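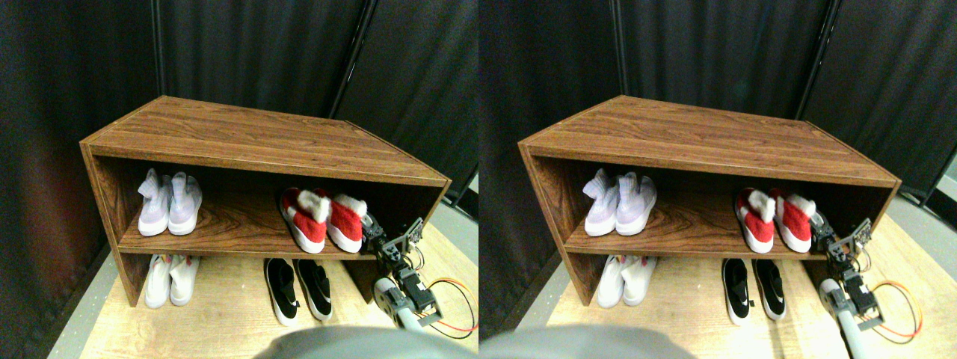 *Rokeya Bandara*

## Shoes off at Tuvia, starting in December

If you've walked into Tuvia lately with your laces double-knotted, I have news for you. From December on, the big room is shoes-off for everybody, all day, and we finally have a proper piece of furniture to put them on!

It's a low shelf in a reddish-brown woodgrain, the Tisa model from Malhotra on the Dretville road, and it cost $60. One board across the middle, open underneath, flat on top. I was pulling for the taller one with the doors, I'll admit it, but Sushil Tiwari (who paid for it and so gets the last word) said doors are where wet boots go to smell. Fair enough. He also liked that you can get a broom under the bottom part without moving anything, and after last winter I'm not going to argue with a man about sweeping.

The rule itself has been coming for a while. The floor was redone over the summer, the pale laminate looks lovely, and by the middle of fall there was already a gritty track from the door to the tea table. Naveen Sandhu has been mopping it before the morning stretch class, which starts at 9, and he was getting tired of it. So was I, and I don't even mop. Tuvia has almost 350 members now, and even though they don't all come at once (thank goodness), that's a lot of soles in a week.

So the way it works is pretty simple. Shoes you'll want again soon go up on the board. Anything muddy or dripping goes on the floor underneath. Please stand them side by side with the heels together, and please don't toss them, I beg you, because people have to step around there in socks. The flat top is for nothing. No bags, no mail, no coffee cups. Pankaj Kandpal put a coffee cup on it within an hour of it going in and has been hearing about it ever since.

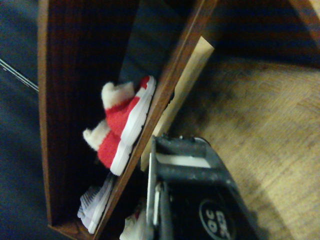

*Red slippers with the plush white trim, and a white sneaker farther down the shelf.*

I do want to say a word for slippers. Socks are fine in the big room, but the floor gets chilly toward evening, and I'd love to see more of the silly, fuzzy kind. Red ones with a fluffy cuff are exactly the spirit of the thing, if you ask me. Bring whatever you have at home. They don't need to be new and they certainly don't need to be dignified. Grips on the bottom are a good idea if you're coming for the stretch class, where smooth socks and a smooth floor have already given Naveen a scare or two.

Sirkka Riihimäki grew up in a house where you'd no more wear shoes indoors than wear a hat in the bathtub, and she's been very patient with the rest of us. I asked her for advice on the whole business and she gave me two things. Loosen your laces before you come in, and buy shoes you can get out of without sitting down. She's a big fan of slip-ons and those knit sneakers with the sock collar, the ones in lilac and pink that seem to be everywhere this year.

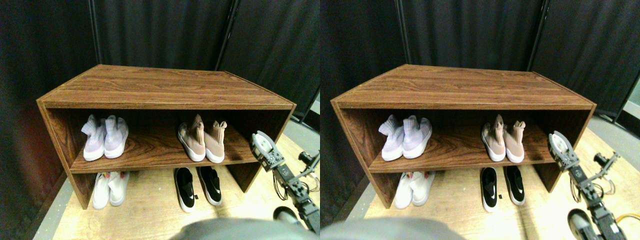

I tried on a pair of the knit ones myself at the weekend and I'm tempted, although getting them on took more wiggling than Sirkka had let on. The slip-ons went straight on. I'll probably end up with those, in black, like everyone else.

A couple of practical things before I forget. If you can't take your shoes off for any reason, just keep them on and wipe them well at the door, no explanation needed. Parents, little shoes fit nicely on the floor part, where the kids can reach them on their own. Shoes left overnight will go into the basket in the office and stay there for 12 days, and then Sushil takes them to the thrift store, and he means it.

We'll see how one shelf holds up on a busy evening. Malhotra has another Tisa set aside for us through the end of December if we want a matching one, so come tell me or Pankaj what you think once you've used it a few times. We're usually by the tea table, in our socks.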